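Home Shop Support Tickets My account
Last updated 2021-01-02
2 min read

Ticket: small red drum, buzzing sound and a smudgy stick
Product: Wanuvell hand-size drum with sticks
Status: open

Hi again! I'm adding everything to this one ticket so you don't have to go hunting through my emails. The drum came from the Brosness shop in March and it sounded great for months, a nice short thump. Then it started buzzing whenever I play near the middle (soft hits are worse than loud ones, weirdly). I read your help page twice and worked down the list.

First I checked the little metal ring on the side, the one for a strap. I taped it flat against the body, played for a bit, and the buzz got quieter but didn't go away. So it's part of the problem, I guess? Then I pressed on the studs along the top rim with my thumb, one after another, all the way around. None of them moved. 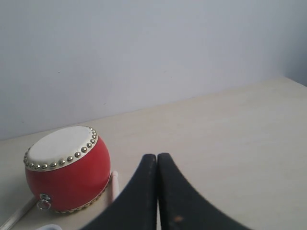 The drum on the table, strap ring on the left.

I also tried it on a folded towel, same buzz. And I moved it out of the room with the heater, in case the skin was getting too dry – I left it in the hallway for two nights. Maybe a tiny bit better in the morning, but by lunch it was back to normal. My Studura practice pad doesn't buzz with the same sticks, so I don't think the sticks are doing it.

Now the other thing, the marks. One long white piece has picked up gray streaks and a dark smudge that goes around it.
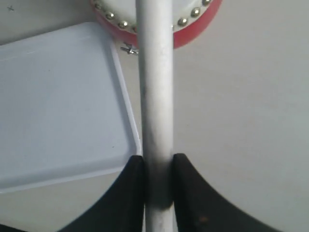 I tried a dry cloth first and got nowhere. Then a slightly damp one, which took off a little gray and left the dark part looking the same as before. Your page says no alcohol on the drum, but it doesn't say anything about other parts, so I stopped there and figured I'd ask. Would a plain white eraser be okay? I have one sitting right here and I'm dying to try it!

So, my questions: can I take the strap ring off without hurting the bracket, and is there a felt washer or something I could put behind it? And if the skin needs tightening, is that a job for me or for you? I can mail it in if I have to, but I'd love to fix it at home if it's a small thing.

Thanks so much, I'll keep the tape on until I hear from you.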